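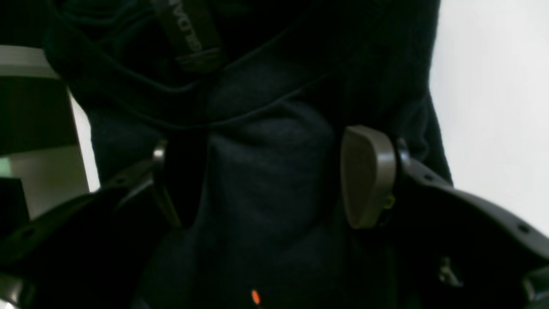

Navy hoodie, dark lanyard over the collar

16 comments
2 shares

To: flernach-members
Subject: Re: [flernach] The sweatshirt question (again)

Dénes Dudás wrote:

> Hi all,
>
> I have the reorder form from Ostenance open in front of me and it wants
> a color. Last September we picked navy because navy hides things. I
> would like to point out that it attracts the other things, namely lint,
> flour, cat, and the white fuzz from the kitchen towels. I spent
> half of the open house looking as if I had been rolled under a bed.
>
> The options are navy again, charcoal, or a shade they call Oat. They
> come with a hood or without. Minimum order is 40 pieces, same as before.
>
> Also, can we please talk about lanyards. I have a drawer of them at the
> front desk. It no longer closes. If we're ordering new ones in Flernach
> colors I want to know what becomes of the drawer.
>
> Replies before I lose interest, please.
>
> Dénes

Dénes, thank you for opening the form, and for not just ticking Oat and letting us find out in the hallway.

I vote navy, with the hood. I've worn mine more or less continuously since it arrived, so I consider myself the test lab. Findings follow.

The color. You're right about the lint. You're wrong that charcoal would be better, as anyone knows who has owned charcoal and a cat at the same time. Dark navy at least has the decency to go nearly black in the dim end of the building, where most of us spend our time anyway, and at that point you can't see the lint or the person. Oat I will not discuss. We have a kitchen with a tomato policy and a bike stand with a chain on it. Oat would last until lunch.

The hood. I know there's a faction that thinks hoods look sloppy at the front desk. That faction has never sat under the vent at the front desk. Even down, the thing earns its keep, because you get that thick roll of cloth around the neck and can stop pretending you like scarves. The one real complaint I have is that it puts a lot of seam around the collar, and a lanyard has to go somewhere. Under the hood, it digs in. Over the hood, it slides forward and hangs off the collar like something you won. I've gone with over. It looks a bit ceremonial but I can get it off in a hurry.

The washing. Several people have asked me about this, in the tone you use with someone whose sweatshirt you've been standing next to. Inside out, cold, with other dark things, and don't put it in with the towels. Dénes, I say this with love: the fuzz is from the towels because you wash it with the towels. Hang it by the hem if you've got the space. If you hang it by the hood, the hood remembers. The dryer is fine on low but it comes out with creases set across the chest and you then walk around looking like a map somebody folded wrong. Mine has those creases now. I've stopped fighting them.

The sizing. They run long in the body and tight at the cuff. If you push your sleeves up to do dishes they stay up, which I liked, and then you can't get them back down over wet forearms, which I liked less. Go up a size if you're between. The sample we got from Plakari last time ran the other way entirely, so please nobody order from memory of that one. I still have it. It fits my nephew, who is nine.

I'd also ask Ostenance whether the Vida weight is still on offer. It was the heavier one on the swatch card, two down from the top, and the card went missing after the meeting. If it's in your bag, you're not in trouble, just put it back on the corkboard.

Now the drawer.

I went and looked in the drawer. Dénes was being kind. It contains every lanyard anyone has ever been handed at a trade show, plus some USB cables that got in by looking like lanyards. The one I wear came out of there. It's dark, it has light gray block letters on it, and the part that shows reads GLOVAS, or that's as much of it as I've ever seen the right way around, what with the strap twisting. People keep asking me if I work there. I don't know where there is. I've started saying "on and off."

What I will say for it is that it's dark enough to disappear against the sweatshirt, so apart from the lettering you barely know it's on. It's also soft. Some of the ones in that drawer have an edge on them like a bread knife. If we do order our own, could we feel one first? I'd put up with any logo in any color over a strap that saws.

My proposal for the rest, which I'm willing to carry out myself if someone holds the bag:

- Soft ones with a working clip go on the hooks by the coats, free to whoever wants one.
- Soft ones with a broken clip go to the repair table. They make good zipper pulls, and a doubled one will hold a rolled yoga mat.
- Scratchy ones tie up the tomatoes.
- USB cables go back wherever they escaped from.
- Anything with a badge still in the holder goes to Dénes, who can work out who that was.

If all that happens I don't think we need new lanyards at all, and the money could go toward the heavier sweatshirts. I realize this means we'll all be walking around advertising different companies. We do that now.

One more thing about the form. Last time the names were printed on the packing slip but not on the bags, and we had an afternoon of grown adults holding sweatshirts up against each other's backs. Could you ask them to put a sticker on each one? Size and name, on the outside, where you can read it without opening it. And could they go in the back room and not under the stairs, where the boiler person needs to kneel.

So, for your tally: navy, hood, size large, heavier fabric if they have it, no lanyard. I'm sorting the drawer tomorrow at four. Bring a bag if you're coming. Don't bring lanyards.

P.S. Whoever left a navy sweatshirt over the radiator in the small room, it's dry, and it has been for a while. I moved it to the coat hooks. There's half a granola bar in the pocket, which I left where it was.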